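**Re: [packing] Bins for the Feditz move**

30th June

> The Kaneko bins are the obvious choice. Deep, stackable, and one size does for everything in the small-goods room. I'd put in for 106 of them before July and be done with it.
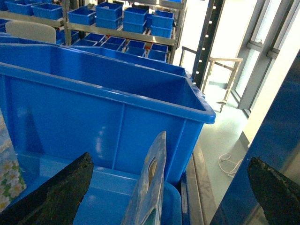

I'm not sold on one size for everything. We heard the same pitch before Sonusow, and I spent two days fishing small packets out from under heavy ones. Deep bins are fine for bedding and coats. For anything in a plastic package with a cutout or hang hole, like the light blue printed one, I'd still want a low tray where it can stand up and be found again. The big blue bins with the ribbed walls can go behind.

Does "stackable" mean stackable when full? The Bernow list has 1275 lines on it and more than 799 are small packaged goods. I don't see how those go into deep bins without somebody digging.

Could we try 43 first, with trays for the small stuff – and hold the rest of the order until one room has been packed and unpacked? I'd also like to know who is paying for lids, as the quote doesn't mention any.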